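Chapter 4

Things That Push and Pull

I bought my first solenoid by mistake. I was after a relay for a doorbell, clicked the wrong line on the order form, and a week later a padded envelope arrived with a stubby metal thing in it that I couldn't make head or tail of. I nearly sent it back. Then I put a battery across the wires, the rod in the middle shot inwards with a clack, and I spent the rest of the evening doing it again and again (my tea went cold, and the cat left the room).

If you've worked through Chapter 3 you already know nearly everything you need. You wound wire round a nail, passed a current through it and picked up paper clips. A solenoid is that same coil with the nail left loose. Switch on, and the magnetic field drags the iron or steel into the middle of the coil. Switch off, and it has no reason to stay there, so a spring takes it home again. The loose part is called the plunger, and we'll be saying that word a lot.

You have more of these around you than you might think. There's one behind the clunk when a washing machine starts to fill, and very likely one in the door lock at your dentist's. Pinball tables are stuffed with them! My favourite was in an old ticket machine at the bus station where I grew up, which gave such a thump with every ticket that you could feel it through the pavement – or I was sure I could, anyway.

Now, a word about buying them. You can get them new, and for this chapter the Pullby kit will do nicely if your school or club already has one. I prefer second-hand. Etelka Pintér, who taught the evening class where I learned to solder, used to keep a great tub of them from scrapped vending machines, and she made each of us test ours before we were allowed to use it. Get into the same habit. Write a number on the metal with a marker pen, put the same number in your notebook, and keep your readings next to it. Two solenoids from the same batch can behave quite differently, and by the third experiment you will not remember which was the feeble one. 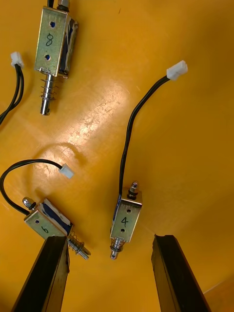
The first thing to measure is the resistance of the coil. Set your multimeter to ohms, hold one probe on each wire and wait for the number to settle. A reading that won't come down at all means a break somewhere, usually where the wire joins the coil, and that one goes in the bits box. Mine have given all sorts of answers over the years. Write yours down even if it looks silly.

Next, try the plunger with your finger, with no power on. It should slide in and spring back without scraping. If it sticks, wipe it with a dry cloth and try again. Please don't oil it – I did that once, and the oil collected so much dust that within a month the whole thing was worse than before.

Then comes the part everybody wants to get to, which is the pull. You'll hang small weights from the plunger and find out how much it can lift, first with the plunger nearly all the way in and then a few millimetres further out. Start with 100 grams and go up slowly. One of mine managed 382 grams when the plunger was almost home and gave up completely when I drew it out to the end of its travel. The gap matters enormously, and in section 4.2 we'll plot a graph of it, with a curve that surprised me when I first drew it.

One warning before you start. A coil that is switched on is turning electricity into heat the whole time, and many small solenoids are made for short bursts only. Give yours a second or two, then let it rest. If you can smell it, you've left it on too long.

You will need for section 4.1:

A solenoid with a spring return, numbered
A battery pack or bench supply to suit it
A push switch (the sort that springs back up)
A diode, as used in Chapter 3
A multimeter
Your notebook

Leave the weights in the cupboard for now. We'll begin with the meter.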